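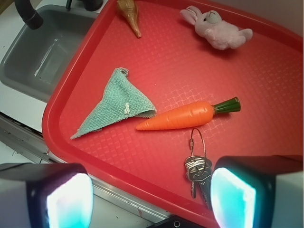
How I finally got my to-do list, my calendar and my notes to leave each other alone

Posted 8 April 2026

So a few weeks back I asked for app recommendations for freelancers who do a bit of design and a bit of code, and wow, you people have opinions! I read all of them, I tried way too many, and I promised I'd write up where I landed. This is that post. It's long. Get a coffee.

Some background if you're new. I build small websites, mostly for shops and restaurants, and I do the design and the front end myself. At any given time I've got four or five clients at different stages, and every one of them likes to talk to me in a different place. One emails. One texts. One leaves voice messages while driving (please stop, you know who you are). For years my system was a paper notebook plus a browser with so many tabs open that the little icons disappeared.

Then in September I missed a launch call. Completely missed it. I was at the grocery store comparing two kinds of rice when my phone rang. The client was nice about it, which made me feel worse, and I went home and decided I was going to be an Organized Person.

The Flallard phase

First up was Flallard, which is the one most of you suggested. It does everything. Tasks, calendar, notes, invoices, a whiteboard, a chat thing, a timer. I spent an entire weekend setting it up, and I loved that weekend. I color-coded. I made templates for my templates. I had a dashboard with a progress bar for each client.

By the second week I was spending my mornings feeding it. If I finished a task I had to move the card, stop the timer, update the status and then dismiss a little pop-up congratulating me. My friend Ashwin Nair watched me do this over a screen share once and asked whether I was billing anybody for it. Rude! But fair.

I'm not saying it's a bad app. If I had a team I'd probably look at it again, and the invoice part is lovely, with a clean layout and none of that awful default blue. For one person it was like renting a tour bus to go to the dentist. When I exported my stuff on the way out there were 607 items in there, and most of them were things like "reply to email about reply."

Cudo, or the opposite problem

After that I swung hard the other way. Cudo is a plain text list. You type a line, you hit enter, that's a task. You cross it off and it goes gray. There are no due dates unless you type one in yourself, and even then it doesn't do anything with it, it just sits there being a date.

I was so happy for the first few days. It opens instantly, even on my old phone, and the typeface is gorgeous. But you can guess what happened. The list grew. There's no search in the free version, so I'd scroll up and down looking for the thing about the menu PDF, and along the way I'd see six other things I'd forgotten and get a stomachache.

I kept it, though! I use it for groceries and for blog ideas and for movies people tell me to watch. It's great at being a list of stuff that doesn't matter very much. Those of you who run a whole business on it, I admire you and I'm a little scared of you.

What I use now

OK, here's the actual setup, and it's kind of boring.

Tasks live in Saha. It's a fairly small app, it's been around a while, and what sold me is the Today page, which only holds as many tasks as you tell it to. Mine's set to five. If I want a sixth, I have to push something to tomorrow. I hated that for two days and now I'd fight you for it. It also has a keyboard shortcut that lets me add a task from anywhere, so when a client mentions something in a call I can type it without leaving the window and losing my train of thought.

It does have flaws. The Android widget forgets who you are every so often and asks you to sign in again. Repeating tasks are weird, and if you skip one it comes back twice. I wrote to support about that and got a friendly answer from a real person who said they knew, so we'll see.

Notes live in Grimen. I resisted this one because the website is ugly and I'm shallow. Jasmina Stojanović, who I share a lot of clients with (she writes the words, I push the boxes around), has used it forever and kept sending me links to her pages until I gave in. Each client gets one long page. Newest notes at the top, everything else just sinks. No folders, no tags. I search it when I need something and so far I've always found it.

The other reason I like it is that I can paste a chunk of code in there and it stays code. The quotes don't go curly, the indents don't vanish. If you've ever lost an hour to a curly quote you know why I'm getting emotional.

The calendar is just the one that came with my phone. I tried a fancier one and it wanted $16 a month to show me the same squares.

A few questions from the comments

Several of you asked if these things sync with each other. Nope! I used to think I needed that. I had a whole chain of automations going at one point, and when one link broke I'd get the same reminder 93 times in one night. I copy things over by hand now, and it takes a couple of minutes after breakfast.

Somebody asked about the free versions. Saha's free plan stops at 200 open tasks, and if you've got more than that, I think you've got bigger problems than an app. I pay for it anyway, mostly for the shortcut. Grimen I use for free, and I'll probably pay once I run out of space for attachments.

And yes, I still have the paper notebook. It's for drawing layouts when I'm stuck, and for writing down phone numbers in handwriting I can't read later.

Next time I want to talk about file naming, because I opened an old project folder yesterday and found "final_new_USE THIS_2" sitting next to "final_new_USE THIS_2b," and I picked the wrong one. If you've got a naming system you like, leave it in the comments and I'll try a few before I write it up.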